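Shared kitchen on Dabbas second floor reopens Monday

The shared kitchen on the second floor of the Dabbas building reopens Monday at 7 a.m. The room has been closed to tenants during a refit of the cabinets, counter and floor, carried out by the contractor Zirnel.

The layout is an L, with base cabinets along the left wall and the back wall and the sink on the back wall. The doors are flat and white with silver bar handles. Zirnel kept the old plumbing positions, so the sink has not moved. The counter is a smooth, light surface that runs the full length of both walls, with a white marble-patterned backsplash behind it. The floor is gray striped carpet tile, which the building's manager, Runditz, chose to match the corridor outside.

"Carpet in a kitchen was the point we argued over longest," said Hussam Sfeir, who ran the job for Zirnel. "The tiles lift out one at a time. If one is stained, it gets replaced and the rest stay down."

Total floor order was 200 tiles. Of these, 194 were laid and the rest are held in the second-floor storage closet as spares.

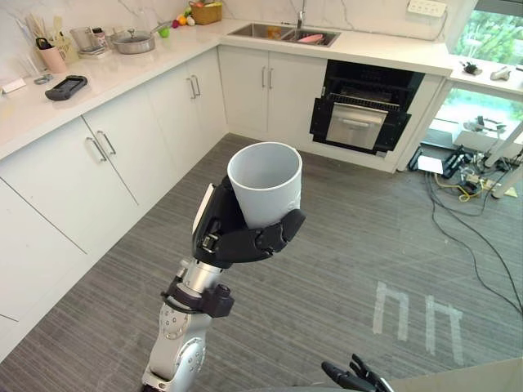
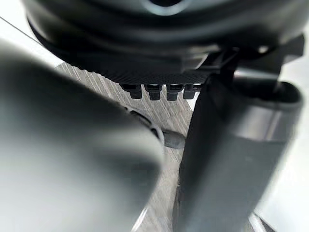
Tenants should note the following changes to kitchen use. Cups are now shared and will be kept in the cabinets on the left wall. Personal cups may still be brought in but should be taken back to the office at the end of the day. Anything left on the counter after 7 p.m. will be moved to a box in the storage closet and held for five working days.

The cabinets under the sink are reserved for cleaning supplies and are not for food. Dry goods go in the cabinets nearest the corner, with the tenant's suite number written on the package. Runditz has asked that hot pans not be set directly on the counter - the sealant is rated for normal use but the maker advises a trivet.

Power in the room was also reworked. The counter circuit is now separate from the office circuits on the same floor, after repeated trips last winter when two kettles were run together. Itel, the electrical subcontractor, tested the new circuit under load and signed it off in February.

Bilal Bataineh, building manager at Runditz, said the third-floor kitchen will stay open to second-floor tenants for five days after the reopening, while any remaining faults are reported and fixed. Reports go to the front desk, in person or by phone. Work on the third-floor kitchen has been priced but no start has been set.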